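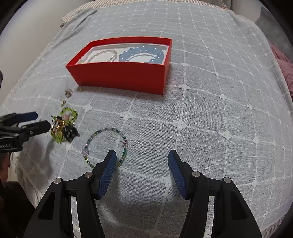

Revised handling rules for hand-held gripper work in homes

The updated rules for collecting demonstrations with hand-held grippers take effect at the start of August. They replace the two-page sheet that has been in the kit bags since the Drellen pilot, and they apply to everyone recording for the Otska set, whether on contract or on staff. The full text is in the shared folder. Most of the changes are small, but a few will alter how you set up, so please read the items below before your next booking.

Small and fiddly objects

The old sheet treated anything under the width of a finger pad as optional. That has gone. Jewellery, buttons, keys, beads and similar items are now a category of their own, with a target of 600 accepted recordings across all homes. Sorting bracelets and earrings into a box is the first task on the list, and the same rules cover any other container of that sort.

Pieces may be left scattered or tangled at the start. Please don't tease a heap apart to make it easier for the gripper. A tangle is a legitimate starting state and should be logged as "tangled" in the start field. If you need to separate pieces by hand partway through, stop the recording, mark it incomplete and begin again.

The box or tray can be empty or already partly filled, but it has to be open before recording starts. Taking a lid off is a separate task with its own code.

Only use items the householder has agreed to in writing. The consent form now has a line for valuables, and it must be filled in even when the answer is "costume jewellery only". Anything the householder describes as irreplaceable stays out of the session, no matter how willing they are on the day.

Surfaces

Beds, quilts and tablecloths are all fine. The pilot leaned heavily on bare benchtops, and the reviewers at Hosach asked for more soft and patterned coverings. Don't pull a cloth tight or swap it for a plain one. Where the weave is open, or there are raised cords or stitching, bring the fingers in slowly and close them above the cloth. If a finger catches a thread, release the grip fully before lifting. Report any snag or pulled thread to the householder at the time and note it on the session form.

Using two grippers

Two-handed recordings now need both units synchronised before the first task and again after any battery change. The earlier advice to sync once a session produced drift in 43 recordings, all of which had to be withdrawn.

Keep your wrists and sleeves as far back as you comfortably can. Some hand will appear at the edge in most two-handed work and that is acceptable. Rings, watches and tattoos are another matter – remove or cover them, as they can identify the operator.

Start with the jaws open and hold still for a slow count of two. Finish the same way. A recording that begins with the jaws already moving will be rejected by the checking script before a person looks at it.

Finger pads

Check the ribbed pads for trapped fibres, hair and grit before each home and between tasks on fabric. Wipe them with a damp cloth and let them dry. No solvents. Pads that have lost their ribbing should be replaced in pairs, and the change entered in the kit log with the unit number. Spare pads can be ordered through the Cabello depot, which holds them in packs of 20.

Privacy in bedrooms

A good share of small-object work happens on beds, so the bedroom rules have been tightened. Do a slow sweep with the camera before recording and review it with the householder. Clothing and bed linen can stay where they are. Medication, letters, photographs and screens must be moved out of view or covered. If the householder asks for a recording to be deleted, delete it while they watch and record the deletion. You don't need a reason from them.

Length and breaks

The limit for a single recording is unchanged. What has changed is the break rule. After 20 minutes of fine gripping, put both units down and rest your hands. Several operators raised sore thumbs in the last survey, and the quality scores for small objects dropped noticeably late in long sessions.

What happens to existing recordings

Over 1,000 recordings made under the old sheet will be kept, provided the consent form is complete. Those with jewellery or other valuables will be held back until the extra line has been signed. Operators with affected sessions will get a list of the forms to be followed up.

Questions about the new rules should go to the collection desk, with the rule number in the subject line. Printed copies for the kit bags can be picked up from the Cabello depot during opening hours.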